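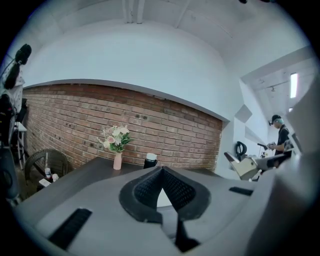 Wullberg is a hand-held gripper for collecting manipulation demonstrations, and the page you're on covers the research version, the one we use ourselves and wrote the method around. You hold it, you do the task, and the fisheye view records what the fingers are about to meet. What we love about this view is how much of the room comes along with it. The table edge bows, the brick wall behind it bends, and yet a pink vase of flowers, a black bottle and the wicker chair at the far corner all stay in view at once, with the mesh pad of the gripper sitting right in the middle of the lower half. A policy trained on views like that has plenty to work out its position from, even when the thing it wants is small.

How the method works

Every demonstration goes through Prunari, our alignment step. Prunari takes the raw video and recovers the path of the hand from the background alone. Brick is marvellous for this! Mortar lines, odd dark spots, changes of tone from one brick to the next – all of it gives the tracker something to hold on to. Plain white walls are harder, and we used to throw away a lot of footage shot in front of them. The newer release masks out the gripper body first (it fills a good part of every view and never moves relative to the lens, so it used to pull the estimate towards standing still) and then tracks on what is left.

After that the paths are cut into short segments and passed to Takagi, the policy network. Takagi sees the fisheye view exactly as recorded. We tried flattening it and got worse results at the edges, where a hand often first picks up the object it is heading for.

What we found

The current set holds 3,391 demonstrations recorded in 39 rooms. Of those, 2,206 include at least one object the person wasn't asked to touch, and these turned out to be the useful ones. Policies trained on the cluttered part alone did better in rooms they had never seen than policies trained on the whole set, which surprised us and made us run it all again with new seeds. Same result. We are still looking into why, and the notes from the second run are in the download.

Transparent things remain the weak spot. Clear plastic bottles with a label are fine as long as the label faces the hand, and much less fine when it doesn't.

What you get

Gripper body in grey, with black rubber strips and textured pad fitted
Two spare pads
Prunari, with the masking step switched on by default
Takagi weights and training scripts
A printed calibration board

Pads wear with use, so check the mesh every 15 hours of recording and swap the pad if the diamonds have gone smooth.

Fitting to an arm

The wrist plate matches the Vadent mount, so a policy can move from hand to arm with the same view of the fingers. Tighten the four plate screws in a cross pattern and run the calibration board once before the first trial. Other mounts need an adaptor – drawings are in the download folder.

Page last updated February 2020. The next set of weights will be added here when the glassware trials are done.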